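## 4. Breakfall Training in Adult Beginners
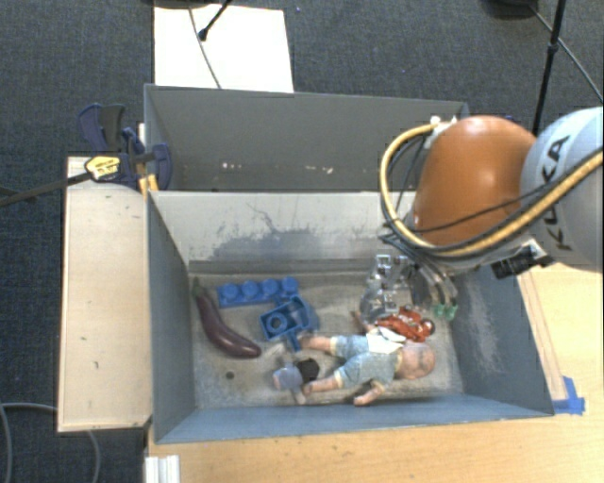
Learning to fall well may be the most useful thing a new judo student takes home, and we were delighted by how quickly adults picked it up. Most earlier work on breakfalls looks at children or at competitors with years on the mat. We wanted to know what happens with people who walk into a club for the first time at 43 or older, often stiff and a little nervous.

Students came from two clubs, Meltstead and Pollgate. Both taught the same four falls (back, left side, right side, forward roll), but in a different order. Meltstead began with the back fall from a squat and stayed there for 4 weeks. Pollgate mixed all the falls from the first class, using the Bakhtiari drill, in which a partner calls the direction just before the student drops.

We scored 316 falls on chin position, arm timing, and breath. Chin position improved first in both groups, and it improved a lot! Even students who told us they hated going backward were tucking well by their third class. Arm timing was slower to come. The Pollgate students slapped the mat too late in the early weeks, then caught up and passed the Meltstead group by the end of the course.

**Figure 4.** KUKA arm and bin, with gripper lowered at the right side.

Breath was the hardest to score, and our raters disagreed on it more than on anything else. We still think it deserves a closer look. Several students said that breathing out on contact was the moment falling began to feel like fun, and a follow-up course at Pollgate in December will give breath its own scoring sheet.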